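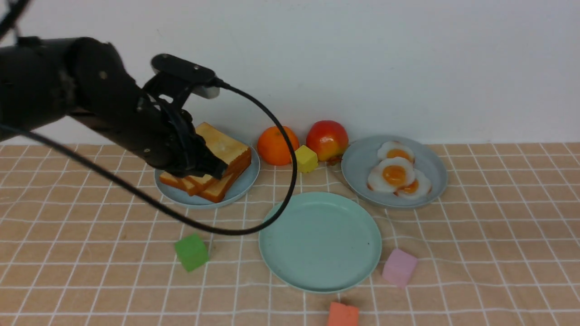 Hi everybody, I'm Duyên, and I've been planning parties and receptions out of Evville for seven years now. Liên asked me to talk about seating charts, so blame her if you get bored!

(wait for the slides to load, say hi to the back row)

**Start with the room**

- Get the floor plan from the venue before you touch the guest list. I mean the real one, with the doors and the pillars on it. Boven sent me an old one in July and I had two tables sitting right in front of a fire exit.
- Ask where the band or DJ is going. Grandparents don't go next to speakers, ever.

**Then the people**

- Tell the story of the 80-guest dinner where the couple wanted no chart at all (keep it short, I always go on too long with this one).
- I write every name on a sticky note and move them around on my kitchen floor. Yes, there's software. I still like the floor.
- Exes, feuds, the uncle who sells insurance – ask the couple straight out. They'll tell you way more than you need, and you'll be so glad they did.
- Kids' table: near the parents, far from the cake.

**Late changes**

- I stop taking changes 5 days out. I say it in the first meeting and again in writing.
- Print spare place cards, blank ones, and bring the good pen.

*If there's time:* the Khổng wedding and the alphabetical board. List people by last name, not by table, or you get a traffic jam at the door.

Hand over to Liên for questions. Sign-up sheet for the linens workshop is by the coffee.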